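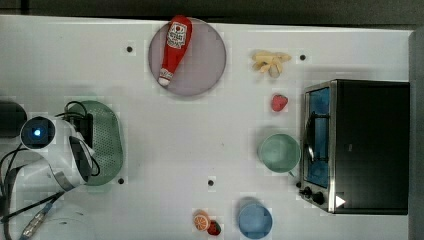

Astotard tabletop kit, worth it for a teaching lab?
Forum: Arms and Grippers > Kits and Services

darkfield_dee
We have one quote in hand for the Astotard kit (arm, wrist unit, gripper, the play food set, a year of support) and one for a plain arm with nothing else. The difference is 3,000. The students would be doing pick and place and then a kitchen sorting unit in April. Has anyone run it for a full term? I care about setup time and spare parts more than the spec sheet.

mnowak_bench
We have two. Setup took me an afternoon for the first one and under an hour for the second. The manual is fine up to the calibration section and then it gets thin. Do the calibration twice and keep both files.

Finger pads are the part that wears. Ours came from Skolura, the reseller, and a pack took 17 days to arrive. Order a spare pack with the kit.

pallet_jack_70
I'd take the plain arm. The extras are toys. You can fill a table from any toy aisle and write the task list yourself in a weekend.

mnowak_bench
You can, and we did that before. Then every group had different fruit and we couldn't compare anything between sections. If you only have one group it doesn't matter.

zuzanna_m
Zuzanna Malinowski here, I run the practical sessions for a second-year course. We used the kit for a term with groups of three. Notes from that:

The small strawberries are the hardest item in our sessions. New students close the gripper too high and miss.
The ketchup bottle is easy to grab across the middle and hard to put down where you want it.
Bowls and plates go better by the rim.
Tie the cables back before each session. Ours caught on a bowl twice.

Our best group got 70 percent on the sorting task by the end. The first week they were at 35. 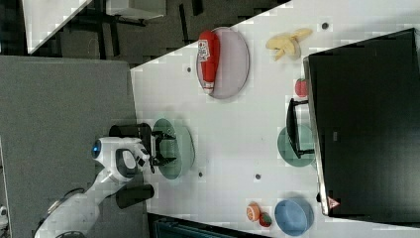

Ketchup on the plate, banana to the right of it, gripper over the green dish.

pallet_jack_70
70 percent on toy food after a whole term doesn't sell it to me.

zuzanna_m
Second-years who had never touched an arm. I was happy with it. The score also counts placement, so dropping the orange half next to the bowl is a fail.

darkfield_dee
Thanks, that's useful. How is the gripper on the thin plates? We would want to add a clearing-up task.

zuzanna_m
Mixed. If it comes in level with the rim it holds. If it comes in at an angle the plate slides away from it. We put a rubber mat down for the plate task and take it off for the rest.

mnowak_bench
Agree on the mat. Also look at the support terms. The year starts on the ship date, not the day you unpack it. We lost nearly two months that way. Barbara Nowakowski on our purchasing side asked Skolura to move the date and they did, but she had to ask.

pallet_jack_70
That one I'll give you. Get the start date in writing whoever you buy from. I still say price a third option. Ziółkowski does arms without a support plan and will sell you the gripper separately.

mnowak_bench
Their gripper is good. The mount didn't fit our wrist unit without an adapter, so check that first.

darkfield_dee
I'll ask Skolura about the support date and a second pack of pads, and get a price from Ziółkowski for the gripper and adapter. Will post both quotes when I have them.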